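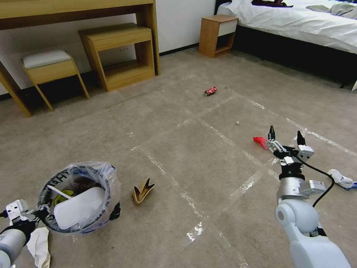
Airflow on my Murnico cylinder vacuum has dropped and I would like a second opinion before ordering parts. Measured at the hose end with a vane meter, it gives 27 litres per second against 39 when I bought it. Bag is new, both filters are new, no visible blockage in the wand. Fine dust still lifts, but anything with a bit of size, like the crumpled red scrap on the carpet, I now pick up by hand. The motor note is higher than it used to be. Is that the fan, or a restriction somewhere I haven't looked?
Posted by lowpile

Higher note means less air through the fan, so the motor is unloading. That points to a restriction. A worn fan or tired brushes would normally give you the same pitch or lower. Take the hose off and measure at the inlet.
Posted by greyflex

Not convinced. A leak past the bag collar on these drops the figure at the hose end as well, and the seal goes hard after a few years. I'd check that first. It costs nothing.
Posted by Tern_and_Co

A leak upstream of the fan lets more air in, so the pitch would fall. He says it rose.
Posted by greyflex

Measured at the inlet with the hose off: 38. So the body is fine and the loss is in the hose or its two cuffs. The hose is 2000 mm, the original one, and it has done more than 200 hours.
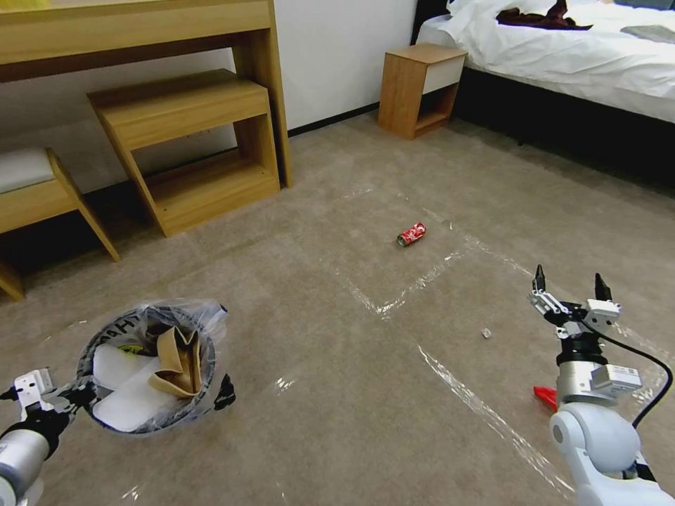
I dropped a coin through it and it came out the other end, so there is no solid plug. Could the inner liner be coming away? It would lie flat for a coin and lift under suction.
Posted by lowpile

Yes, that is a known way for them to fail. Hold a torch at one end and bend the hose by hand near the cuff. If the liner wrinkles, replace it. The Pamis hose fits with the original cuff, but check the bore, they sell two.
Posted by greyflex

I had the Pamis one and sent it back, the swivel leaked. The Emau hose is stiffer but it seals. Fair point on the pitch, by the way. I would still change the collar seal while you're in there.
Posted by Tern_and_Co

Liner had separated near the handle end. Emau hose ordered, should be here in July. Will post a new reading once it's fitted.
Posted by lowpile

Filed under: Floorcare > Cylinder and canister > Faults and repairs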